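Prastisell 26 Water-Based Personal Lubricant, Pump Bottle 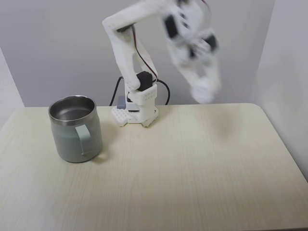

Insulated metal mug, gray-green, on a light tabletop.

Unscented water-based lubricant for adults, made by Sandhu and sold in the Jetonwood and Oloswood ranges. The formula is the same in both. Jetonwood ships with a lockable pump; Oloswood has a flip cap and a narrower neck.

Item number: 2868
Base: purified water, hydroxyethylcellulose
Glycerin: none
Parabens: none
Fragrance and color: none
Shelf life after opening: 26 weeks

Compatibility
Suitable for use with latex and polyisoprene condoms. Suitable for silicone, glass, steel and hard plastic toys. Do not mix with oil-based products while using latex — oil weakens it.

Use
Prime the pump with three short strokes before first use. Apply as needed. If the product starts to feel tacky, add a few drops of water or a second small amount. Wash off with warm water. It does not stain cotton; dried residue on darker fabrics comes out in a normal wash.

Storage
Keep upright, capped, below 103 °F and out of direct sun. Do not freeze. Lock the pump before travel by turning the collar clockwise until it clicks.

Cautions
For external and intimate use by adults only. Not a contraceptive and contains no spermicide. Stop using it if irritation occurs. Test on a small patch of skin first if you have had reactions to cellulose gels.

Packaging and shipping
Plain brown carton, no product name on the outside label. The sender line shows the warehouse code only. Trade orders ship by the case, up to 2000 bottles per order — larger quantities on request. Opened bottles cannot be returned.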